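Paper Tic-Tac-Toe Board, Walemdale Games Table

A tic-tac-toe board for the tabletop, made from nine squares of white paper. Jingyi Tang cut the squares and Pascual Espinoza printed the label cards on Wednesday. Each square has its own address, so players can call a move out loud – handy when one of them is across the room.

The squares are laid with narrow gaps so the dark tabletop makes the lines.

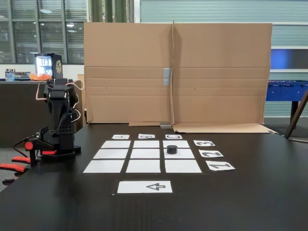
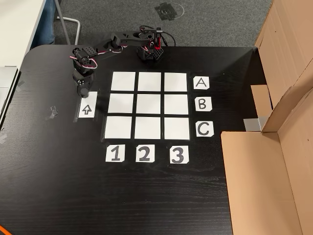 Letters run along one side of the grid and numbers along another, with an arrow card next to the squares.

What paper should I use for the squares?

Plain printer paper works for a few games. For a board that will be left out, use card stock of 200 gsm or close to it, and tape the outer edges down. A sheet of card gives 2 or more squares depending on the size you cut.

Label template by Zihan Yao. Updated in October.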